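Would I let a robot make my coffee?

Nov 15, 2023

My sister-in-law asked me on the weekend when she can finally buy something that'll unload the dishwasher, and I gave her such a long answer that she went off to check on the barbecue. So you lot are getting it instead!

I've been reading and watching whatever I can find on this since September (blame Victor Obura, who sent me one video and ruined my evenings) and I keep changing my mind. Some days I'm sure we'll all have a metal housemate before my youngest finishes school. Then I watch one spend ages trying to pinch the corner of a tea towel and I go and fold my own washing, feeling quite smug about it.

What gets me is which jobs turn out to be hard. Lifting a heavy box off a pallet and putting it on another pallet, fine, they've had that sorted for years. But coffee! You've got a lever that needs the right sort of push, a strainer that has to stay under the spout, grounds that go everywhere if you tip too far, and hot water in the middle of it all. I do it half asleep in my dressing gown.

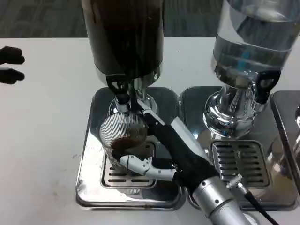 Ashley Fothergill, who used to run the line at Wastell, reckons I'm looking at it the wrong way round. Her view is that a shop floor will get useful hands long before a kitchen does, as you can bolt everything down and paint the bench one colour. My kitchen has a drawer that only opens if you lift it. I'd like to see the training program for that.

She's probably right – she usually is – but I'm still more interested in the house. I'd pay $4,000 tomorrow for something that wiped benches and picked up socks, slowly, while I was at work. It could take all day, I wouldn't mind. I would not pay that for coffee, mostly because I like making it.

Anyway, Dennis Minja says he's got a robot mop now and it's stuck under his couch again. I'll ask him for a proper review once he's fished it out.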